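Oiling a beech worktop, second attempt

The first coat I put on in October failed because I applied too much. Hardwax oil cures by reacting with air, and a thick film skins over before the bottom layer sets. I scraped it back and started again at 120 grit, then 180.

Coverage on the Kumetti tin is given as 20 square meters per liter. My top needs 70 ml per coat at that rate. I weighed it out this time - kitchen scale, paper cup. 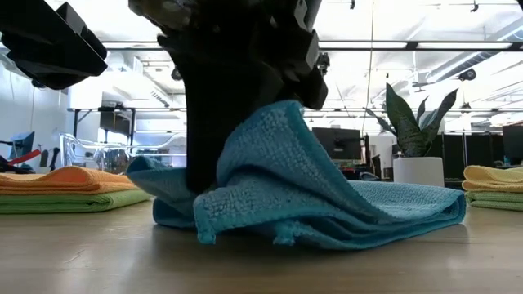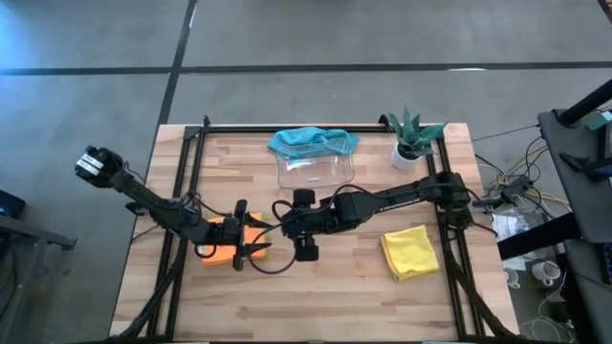
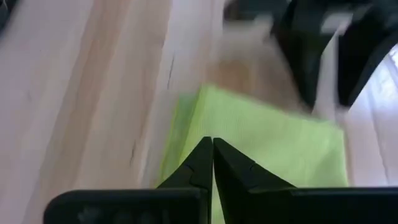 Wait 12 hours between coats and scuff lightly with a gray pad. Geum-ok Maeng wrote to suggest water-popping the grain first. I tried it on an offcut and saw deeper color but more raised fiber, so I skipped it.

End grain takes twice the oil. Keep feeding it until it stops going dull, then wipe off everything that still moves. Oily rags go outside, flat, until they are stiff.

Third coat goes on tomorrow at 7 a.m.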